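Trosano clergy shirt, long sleeve

I wore this one through most of August, including a three-hour diocesan synod, and the collar never once wilted. It's a cotton blend, cut a little roomy under the arms – handy if you raise your hands a lot at the altar!

The tab slides out for washing, and you get 4 spares in the packet. 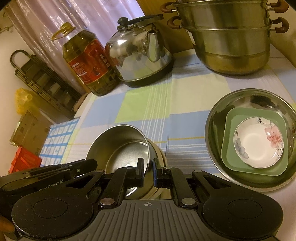 Sizes run small, so go up one if you're between. My old Cirnari shirts were a medium and I take a large in these. Black or gray, $154 for a pack of 3.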